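Kitchen Gear > Strainers and Colanders
Thread: Plastic colander, small holes. Worth it?

brandes_st
Need a new colander for a small kitchen. My mother-in-law swears by cheap see-through plastic ones and says hers has lasted forever. I have my doubts. Every plastic one I had warped or went cloudy. Anyone have one that held up?

Posted 2004-03-19

lidisska
"Forever" usually means it sits in a cupboard. Ask her how often she drains a full pot of spaghetti in it.

potlid38
Mine gets used most nights and hasn't warped. I rinse it right away and keep it off the bottom rack of the dishwasher.

lidisska
So it's fine as long as you baby it. My steel one has been dropped down the basement stairs and still drains.

brandes_st
Are the small holes any good? The store had one with big slots and I lost half a bag of rice just thinking about it.

clanitden
Small holes are good for rice and lentils, lousy for anything starchy. They gum up and you stand there shaking it over the sink. I don't buy the idea that one colander does everything, whatever the label says. The Arkine I bought said "for all pasta and grains" and it took ages to drain orzo.

potlid38
Disagree. If it's gumming up you're overcooking. I've never had trouble with orzo.

clanitden
I've cooked orzo for 105 people at a church supper. I know when it's done.

potlid38
And you used one colander for that?

clanitden
No, and that's my point.

greenbowl889
I have the light green kind, rounded, holes all over the bottom. I like it for berries and salad. Wouldn't pour a big pot into it, but I never tried so don't take my word.
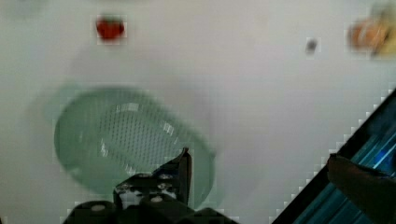

Green plastic colander, small holes in the bottom

lidisska
Pretty color. Looks like a berry bowl to me. I'd want to see it after a year of tomato sauce before I believed anything.

greenbowl889
Who strains sauce in a colander?

lidisska
People who put leftovers in whatever is closest.

brandes_st
OK, leaning steel for pasta and maybe one of these for fruit. Does the plastic pick up onion smell?

potlid38
Not mine.

clanitden
Mine did.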